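Why did the robot stop?

A story about grapes, a tired wire and a red button

Have you ever tried to pick up something soft while wearing thick winter gloves? You cannot feel how hard you press. A robot hand has this problem every day, and in March it made trouble for a robot in our workshop in Prollholm.

Our robot is called Plarnix. It has two arms, two legs and hands with many fingers. Its job that morning was simple to say: take the grapes from the glass table and put them on the plate. For you this is easy. For Plarnix it is a long list of small jobs. It must find the grapes, move the arm, open the fingers, close them gently and then lift.
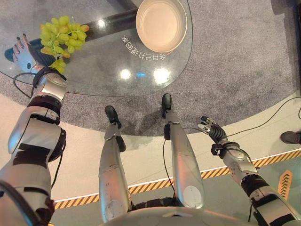
Tôn wrote to us after the first part of this story: I think the robot should just squeeze less every time, then no grape can break. My little brother squeezes everything and he is only learning too.

It is a good idea, and we tried it. But if the hand squeezes too little, the grapes slide out and fall. The robot needs to know how much it is pressing, and to know this it needs to feel.

How does a robot feel? Inside the hand of Plarnix there are small parts called sensors. When a finger touches something, the sensor sends a number along a thin wire to the computer. A small number means a soft touch. A big number means a hard push. For grapes we tell the computer to stay under 20. If the number goes higher, the fingers must stop closing.

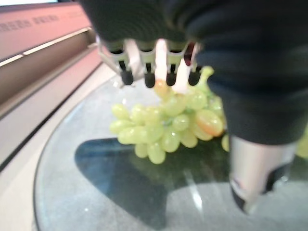 The fingertips just above the grapes.

Now comes the part that went wrong. One wire, near the wrist, was getting old. A wire in a wrist bends each time the hand turns, and this one had bent more than 3000 times. Try to bend a paper clip again and again. First nothing happens, then it gets weak, and at last it breaks. Inside our wire, the metal was almost broken. It worked when the arm was straight, but it stopped working when the wrist turned.

So the computer got a strange message. The fingers were closing on the grapes, and the number was zero. Zero means "I touch nothing". What would you do if you were the hand? You would close more! Plarnix did the same. It pressed harder and harder, and juice ran over the glass. 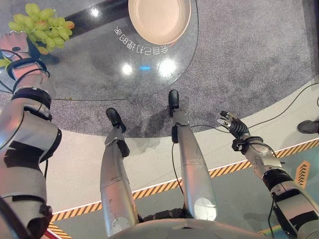
A person pushed the red button after 2 seconds. Every workshop with robots must have such a button. It is big, it is easy to reach, and it cuts the power to the motors. The robot did not hurt anybody – it only made grape juice. But think if it was holding something else, for example a glass cup. Then there could be sharp pieces everywhere.

This kind of mistake has a name. Engineers call it a sensor fault. The robot was not angry and it was not stupid. It believed a number that was false.

What did we change? First, we put in a new wire, and we gave it a bigger loop so that it bends less. Second, we wrote a new rule for the computer. If the fingers are closing and the number stays at zero for too long, the robot must not trust it. It must stop and wait for help.

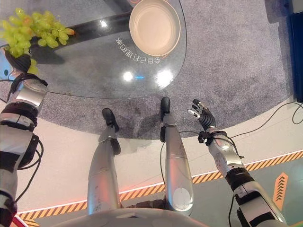
We tested the new rule 4 times. Each time we pulled out the wire on purpose, and each time the hand stopped before it pressed too much. We also have a rule for people now. Before the robot starts, somebody looks at all the wires and moves each wrist slowly from side to side.

There is also striped tape on our floor. When you see yellow and black stripes, they tell you to be careful. If you visit a place with robots, ask a grown-up where you may stand, and do not step over the line, even when the robot looks as if it is sleeping.

Something to try at home: put on thick gloves and pick up a grape with your eyes closed. Then do it again without the gloves. How many grapes did you squash? You can eat the others.

Words to remember
Sensor: a part that feels or measures something.
Fault: when a part does not work as it should.
Emergency stop: the red button that cuts the power to the motors.

Jostetti Science Pages for Children, 13 Jun 2020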